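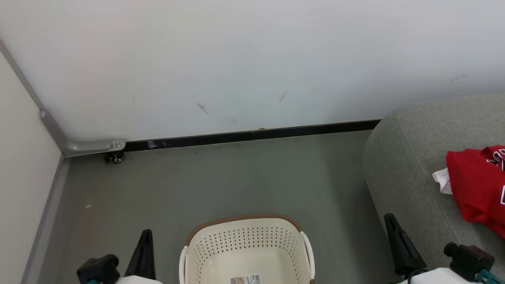
Prarnwood's school district will replace the hard casters on its movable classroom equipment over the coming year, after a review of floor repair spending found that rolling loads were a leading source of wear in its resilient flooring. The work covers whiteboards, display panels, storage carts and folding partitions in all district buildings. A typical unit has a large white panel on a gray metal bracket, with a small black caster under the foot, and the weight of the whole assembly reaches the floor through contact patches smaller than a fingernail. The district lists 414 such units in its equipment register.

The replacement wheels have a softer polyurethane tread and a wider profile. They will be supplied by Skudberg, which won the contract on price and on the results of a rolling test carried out for the district by the flooring consultant Oprea. In that test, sections of sheet vinyl were bonded to a concrete base and subjected to 1,000 passes under a fixed load. Hard nylon wheels left a visible track and, on one section, a loss of adhesion at the seam. The softer wheels dulled the surface finish but did not lift the seam.

Oprea's report notes that wheel hardness is only part of the cause. Grit picked up by the tread acts as an abrasive, and a caster that no longer swivels freely is dragged sideways each time the unit changes direction. Locked brakes have the same effect when staff push a unit without releasing them. The report recommends cleaning the wheels twice a year and replacing any caster with a flat spot, a cracked tread or play in the swivel bearing.

Units with threaded stems can be converted on site with a wrench. Those with plate-mounted casters need four bolts removed from each position, and the district expects these to take longer. Older frames with stem sizes that are no longer made will be fitted with an adapter sleeve. The softer wheels raise rolling resistance slightly, and the heaviest partitions, which weigh close to 700 pounds, will keep their existing dual-wheel sets until a suitable part has been tested.

The floors themselves will be left in place except at two elementary schools, where damaged sheet vinyl in the main corridors is to be cut out and patched. Livitent, the district's maintenance contractor, will carry out that work outside school hours. Surface scuffs will be treated with a neutral cleaner and a white pad during regular cleaning.

The first buildings are due to be converted by December. Wheels removed in good condition will be kept for use on carts in carpeted rooms, where the report found about 50 units that do not need softer treads. A revised purchasing specification, dated 17 August 2022, requires soft-tread casters on all new movable equipment intended for hard floors.

Filed under: Schools & Facilities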